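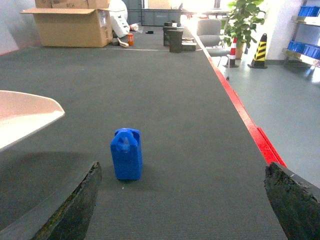 ¿Cuánto dura el quitamanchas Pronora para alfombras?

Con dos gatos y un pasillo de moqueta gris, un envase me llega para 14 manchas de tamaño decente.

Lo compré en Sistwood, donde el dependiente me lo vendió con la solemnidad de quien entrega un riñón. Con el café funciona bien: se aplica, se esperan 4 minutos y se frota. Con el vino tinto deja un rosa pálido – muy elegante, si uno buscaba eso. Huele a piscina municipal. El Jemal limpia menos, pero no me echa de casa. Repetiré en diciembre, cuando vengan mis cuñados.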